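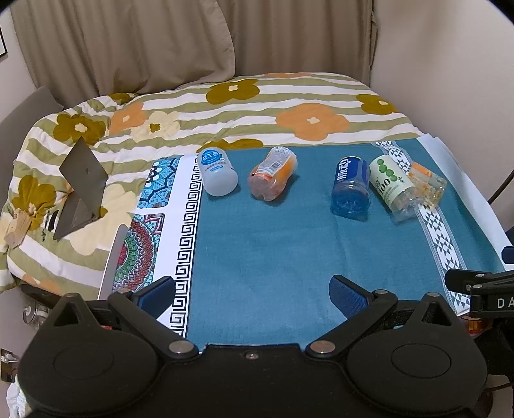
Bottles laid out on the teal cloth before packing. Duvet and laptop stay home.

Packing plastic bottles of liquid in soft luggage without leaks

Posted in Travel and Luggage, Kurkville Community Help

I have five plastic bottles to take in one checked bag. The bag is a soft-sided Gumitau duffel, no frame, no internal dividers. Total weight of the bottles, filled, is 2,550 grams on the kitchen scale. The trip is in June, one flight and then a coach, and the coach leg is the part that worries me because bags go in on their sides and get stacked.

On my last trip with the same duffel, one cap backed off and I lost most of the contents into a jumper. I had wrapped the bottle in a plastic shopping bag with the handles tied. The bag held some of it.

What I would like to know:
Is it better to group the bottles in one bundle or spread them through the clothing?
Does tape over the cap do anything useful?
Should they be filled to the top or left with a gap?

I would prefer not to buy a hard case. The cloth can go in the bag as well if it is any use as wrapping.

duffel_and_coach

Reply from tarp_line

Group them. A spread load means five places to check and five possible leaks into five sets of clothes. One bundle can go inside one liner, and the liner is the part that does the work.

The method I use:

Open each bottle, wipe the thread and the inside of the cap, and let both dry. Residue on the thread is the usual cause of a cap that feels tight and isn't.

Squeeze the bottle slightly before closing it, so that the walls are drawn in a little. This leaves room for the air inside to expand when cabin or hold pressure drops. Don't fill to the brim. A gap of two fingers is enough for a large bottle, less for a small one.

If it is a screw cap, put a square of cling film over the mouth and screw the cap down over it. On a flip-top, unscrew the whole top and do the same underneath. Pumps are a poor choice for checked luggage. Decant them.

Tape does not seal anything. It stops the cap from rotating, and for that purpose it works. Run it in the tightening direction, one and a half turns, electrical tape and not packing tape. Packing tape leaves glue on the bottle and lifts in the cold.

Stand the bottles together, alternating cap up and cap down only if the shapes demand it. Otherwise all caps the same way. Roll the group in the cloth so there is at least one layer between each pair of bottles, then put the roll in a dry bag or two zip bags, one inside the other, with the air pressed out. Position it in the centre of the duffel with clothing on all six sides. Nothing hard next to it, and that includes shoes and chargers.

Weigh the finished bag. Padding adds more than people expect. My own cloth came to 400 grams.

Reply from Mirrabel_K

I just buy mine when I get there. Put it on the Amex and don't worry about it. Five bottles is a lot for one trip, I take 2 and have never run out.

Also check your airline for what is allowed, some things can't go in the hold at all.

Reply from oddsocks

Agree with most of the first reply, except for cloth inside the liner. If a bottle does leak, the cloth holds the liquid against the others and the labels come off. I put each bottle in its own small zip bag first, then wrap, then the outer bag. It uses more plastic but the bags can be rinsed and kept. Yoo makes a small rigid organizer that fits in a duffel if you change your mind about hard cases. I found it a poor use of space with round bottles.

One test worth doing at home: close the bottles, lay them on their sides on paper towel overnight, and look at the towel in the morning. Give each a squeeze as well. Any bottle that marks the towel should be replaced before you bother with tape. I had one that failed three times with a new cap, and the fault was a moulding line across the rim of the neck.

On the coach, ask for the bag to go in last.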